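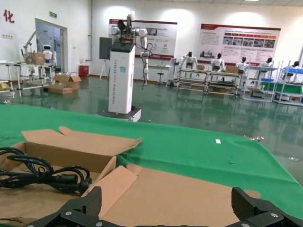

I sell secondhand audio gear and lamps out of my garage, and with the cables that go along with them I never know whether I'm packing things right. My usual way is to coil the cable by hand, set it straight into a plain cardboard box and fold the flaps over. You get the idea from the picture: black cable looped a few times into a loose bundle, connector sitting near one end of the coil, box open on the green cloth, and a flat sheet of cardboard next to it. Last week a buyer wrote to tell me that his cable arrived in a terrible knot and that the plug had scratched the lamp base it was packed with. He was very nice about it, but I felt awful. Should I be using ties, bags, a smaller box? And is a loose sheet of cardboard any good as a divider, or does it just slide around? I ship maybe 10 of these a month and would rather not spend a fortune on supplies. Thank you in advance to anybody with the patience to read all this!
Posted by Skanelero, Apr 13, 2021

Brondositz
Oh, I feel for you, I had the very same letter from a buyer once and I still think of it when I tape a box shut. A loose coil is a perfectly good start, so please don't go winding it tighter. Tight bends right behind the connector are what ruin a cable. What you want is to stop the coil from opening up on the road. Put 2 soft ties on it, on opposite sides of the loop, snug enough to hold and no more. I use the hook-and-loop kind off a roll and cut them myself, and one roll has lasted me since July.

Then deal with the plug, which is your real scratcher. Wrap a bit of packing paper around it, tape the paper to itself (never to the cable, the glue gets gummy) and tuck it into the middle of the coil. After that the whole bundle can go in a paper bag, and it won't bother its neighbors.

As for the flat cardboard, yes, do use it! Cut it a little wider than the box, score it with a dull knife about an inch in from two opposite sides and bend those edges down, so it sits in there like a little shelf. Cable underneath, lamp base on top in its own wrapping. Fill whatever space is left with crumpled paper until nothing moves when you give it a gentle shake. I do this on a table with an old cloth over it, too — it's kinder to the finish on the lamps, though you do need to shake the cloth out now and then or the grit ends up in your boxes.

Yaman
Smaller box. If the cable has that much room to wander it will wander. I got a bundle of 80 small ones and they've been fine for cables shipped alone. Rubber bands dry out and stick, skip those.

Sutunell
I just put mine in an old sock, to be truthful, and have had no complaints so far. Clean sock, obviously. Mine are only 8 feet long or so, and I don't know how it would do with anything heavier, but the buyers seem to like getting a sock.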